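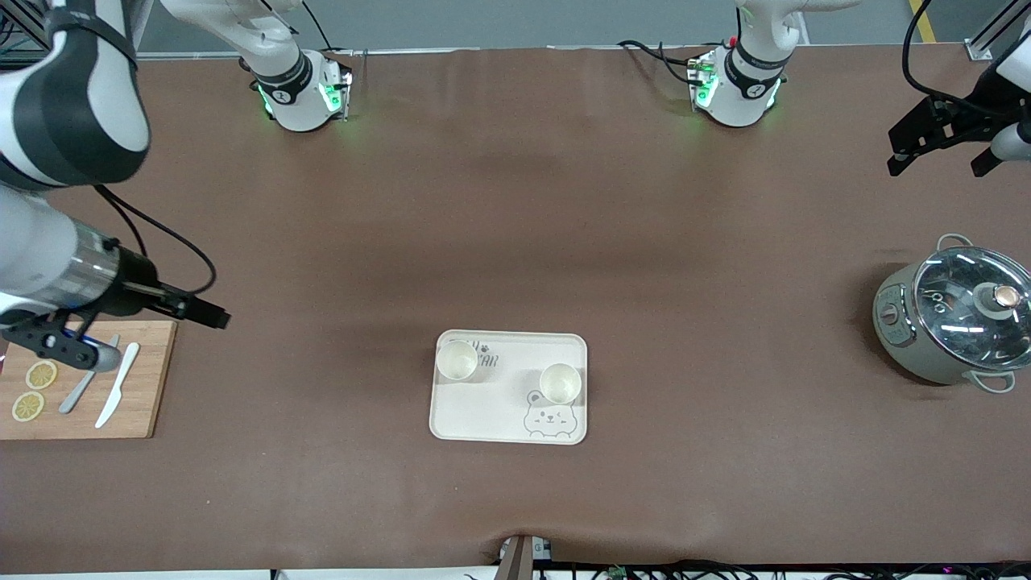 February 17, 2024

Notebook, tea corner work. Written in the evening by me, so Dario can read it before he starts again with his own part.

Today I worked on the order of things for the lemon tea. We had the discussion already two times, if the lemon must be cut first or if the cups must be put first, and we never wrote down the answer. I write it now: lemon first, on the board, then the tray with the cups. When the cups are already full and one is still looking for the knife, the tea waits too long and people complain that it is bitter.

Things on the table for this version:

Cutting board, the light wooden one. It stays at the left side of the brown mat.
White plastic knife.
The grey spreader, or butter knife, I do not know what is the correct name in English. Mirko says spreader.
Cream tray with the raised rim, in the middle of the mat.
Two small pale cups, on the tray.
Lemon, in round slices.

I did not put the kettle in this version. Kettle is a separate page and Dario has it.

About the knife. The white plastic knife is not as good as the steel one from the kitchen drawer, I know this. It makes a clean cut in the lemon only if the lemon is not too soft. With a soft lemon it presses the fruit before it goes through the skin, and then the juice runs on the board and the slice becomes thick at one side and thin at the other. I tried this morning with one lemon from the bag that was already some days in the fridge and I threw away the first three slices. With a firm lemon I had no problem. So please buy firm ones, and please do not buy the net from Ronov again, they were all soft already at the bottom.

Thickness of slice: I like it to be as thick as the rim of the cup or a little more. Thinner than this it folds when you lift it, and it sticks to the board. Mirko wants them thicker because he eats the slice after. This is his choice but for the small cups a thick slice takes too much place, and the tea comes over the border. If a guest wants more lemon he can take a second slice.

I also tried to cut the slice halfway to the centre, so that it sits on the border of the cup like in a bar. It looks nice. With our small cups it is not stable, the cup is too light and when I pushed the slice down on one side it wanted to turn over. I leave this idea for the bigger glasses, if they arrive. The order to Hernach is still open.

The spreader. I had it on the list for the honey, but I think it is better to use it for lifting the slices. I hold the slice with the knife and I go under with the spreader, flat, and then carry it to the cup. For the honey a small spoon is better, the honey falls from the spreader before you arrive at the cup. When they are not used, I want the knife and the spreader side by side on the board, in diagonal, at the right of the slices. Not on the mat. Lemon juice on the mat leaves a sticky place, and then dust comes on it, and you can clean it with water only if you do it at once. Yesterday I found an old place like this and I needed hot water and soap and a lot of patience.

The tray. We have tried three trays now and this is the one I want to keep. The one from D'Amico was nice but completely flat, and a cup can slide off when you carry it. The dark one had a good rim but it was too big, it took half of the mat. On the cream one the corners are round, so it is easy to wipe, no tea stays in the corner. I would not put more than two cups on it. Three go on it, I tried, but then there is no place for the fingers.

Place of cups: one in the upper left corner of the tray, the other a little lower and more to the right. I had them before next to each other in the middle and it was difficult to take one without touching the other. With more space between them it goes much better. Dario, if you find a better arrangement please make a small drawing in this notebook and do not only tell me in the corridor, I forget.

Cleaning, in this order: slices out, knife and spreader in the sink, wipe the board with a damp cloth and dry it on both sides. Do not leave the board standing in water. The last board became bent from this and it was rocking when we cut. Cups and tray can be washed together. The mat is last, only damp.

Costs, because Mirko asked me: I have 40 left in the small box for fruit and tea. The tea from Sostudus is paid until June. I put the receipt behind the cover of this notebook.

Open points:

Second board? If two persons prepare at the same time one board is too little. I would buy the same light wood.
Where do we keep a half lemon. Now it is in a cup with a plate on top and somebody always takes the plate.
Ask about the sugar. I have not put it in the list and maybe it must be there.
The label for the honey jar came off again, I will write a new one with the thick pen.

Tomorrow I want to try the same order with mint in place of lemon. Mint does not need the knife, but I leave the board where it is, so the rest of the table does not change. Dario has promised to bring a plant from home.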